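Chapter 4
Folding Surfaces and Work Height

Garment folding is usually taught as a sequence of hand movements. The surface is treated as a given, although it governs reach, posture and the quality of the finished crease. This chapter compares two surfaces, the bed and the table, and sets out the terms used in the Stutance method of laundry layout.

A bed offers a large area at no extra cost in floor space. Its drawbacks are softness and clutter. Small items left on the sheet reduce the usable area, and a wrinkled sheet transfers its ridges to thin fabric. 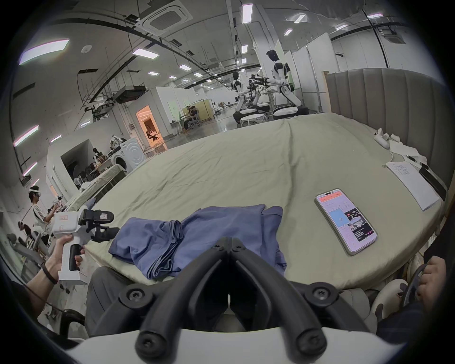
Figure 4.1 Crumpled blue garment on a sage-green sheet, with phone, paper and pen to the right.

A covered table gives firmer support. The cover should be drawn smooth before work begins and held at the far edge – a clip is sufficient. 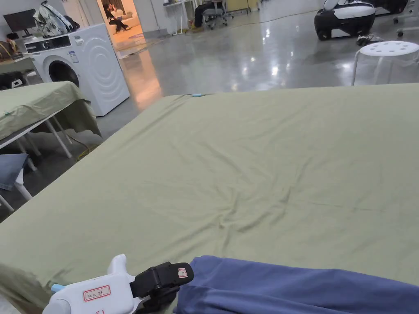
Placing the table near the washing machine shortens the carrying distance. In the Gasbridge exercises (Section 4.3), students fold 21 garments on each surface and record the time per garment. Clear the surface fully before starting the first trial.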